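Research article | Housing and Domestic Space
Shares 60 | Comments 2

4.2 Counter height and reported comfort

Households in Baltness and Torach were asked in August to record where they prepared food over one ordinary day, and for how long they stood at each surface. Of the 290 forms sent out, 211 came back complete enough to use. The remainder lacked either the height of the main counter or the age of the person who cooked most often, and were left out of the analysis.

Respondents in the older terraces of Torach reported more back and shoulder discomfort than those in the Baltness flats, although they spent less time preparing meals. Counters in the terraces had often been fitted at different dates — in some homes the sink and the main worktop stood at different levels — and those who cooked moved between them many times in the course of one meal. Residents of the Serley estate, built to a single plan, described fewer such changes.

Age had a weaker effect than expected. Respondents over 60 were more likely to sit for long tasks such as peeling, but were no more likely to call their counter too high or too low. Several wrote that they had grown used to it.

The front of the counter also matters, as knee and toe space decides how close a person can stand (Figure 3). 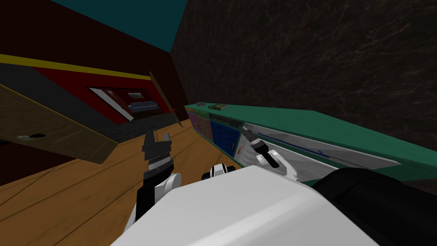 Figure 3. Two arms near a counter, the right reaching towards it. Computer-rendered view.

Homes with a recess below the worktop were too few in Torach to allow a separate comparison. Those in Baltness are considered in Section 4.3, together with the replies on lighting and storage.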